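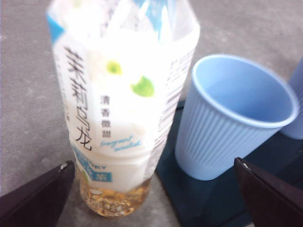 Jasmine oolong up close, gripper fingers spread.

I get asked a lot how we keep bottle handling safe at Brutthorpe, so these are my house rules. Tamer Tarawneh wrote the first draft and I've been fussing with it ever since!

1. Caps on before the arm gets power. I check both bottles by hand — every time.

2. Keep cups on the tray and bottles on the bare table.

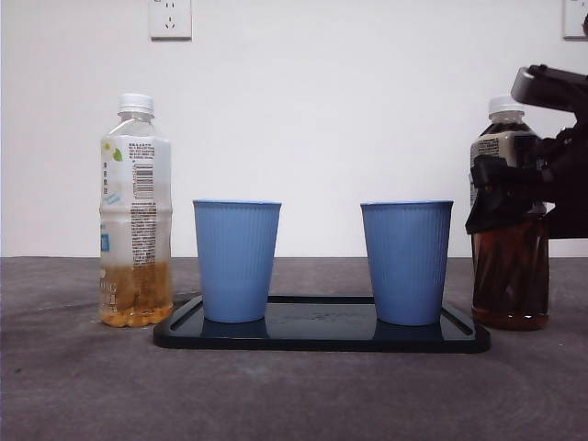

3. Hands out while the gripper is closed. If you need to fix something, hit stop first, then reach in.

4. Lift low. We cap the first lift at 9 mm and look before going higher.
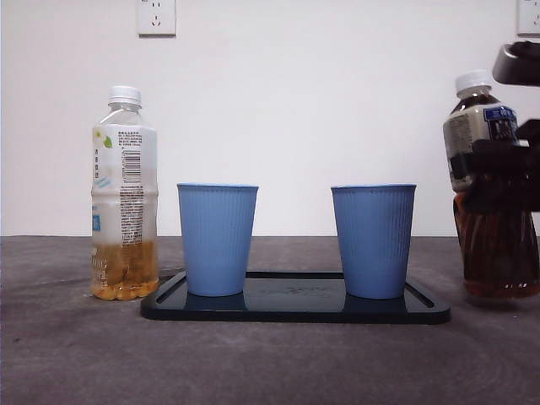
Dark tea-coloured drink in the grip, cups standing on the tray.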